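Every December the club newsletter swears by some new way of getting the stink out of hockey gloves. I doubt most of them.
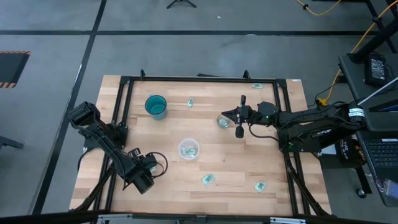

Baking soda masks the smell for one game. Pull the palms open and stand them near a fan overnight. Those little sachets, like the pale green packet on the butcher-block table, may help a bit - I wouldn't pay $15 for them.
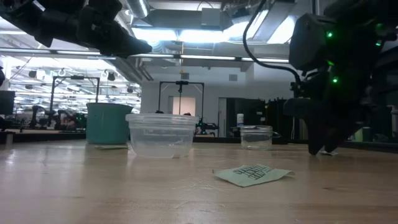 The freezer trick? Tried it, got cold smelly gloves.

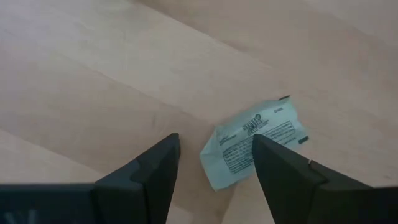
Skate blades: wipe them dry, then leave the hard guards off in the bag. Pruvetti sells a cloth for this. An old tea towel does the same job.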